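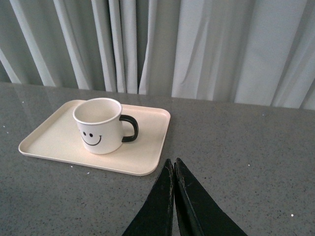
Figure 1. Counter with cream tray and pleated curtain, Sallance unit.

Progress report to Bagheri, prepared by Myfanwy Sayce, 5 December 2025

Work package 2: counters and curtains

Counter replacement at Sallance is complete. The gray speckled surface follows the sample approved in September and has a polished finish. The back edge runs along the curtain, and the fabric falls behind it. Residents had asked for a surface that shows spills, and the finish does this – small white crumbs are easy to see against the gray.

Curtains are light gray and pleated. Troster supplied all 50 panels. Four were returned for uneven hems and the replacements have been hung.

Each unit receives one rectangular tray with a low raised rim and rounded corners, for carrying and sorting small items at the counter. The cream color was kept for contrast with the gray.

Spending to date is $3,540 against a budget of $3,974. The balance is held for edge sealing at Nellness, where two counters are still to be fitted. No change to the end date is requested.

Open item: cleaning instructions for the counters, draft with Troster for comment.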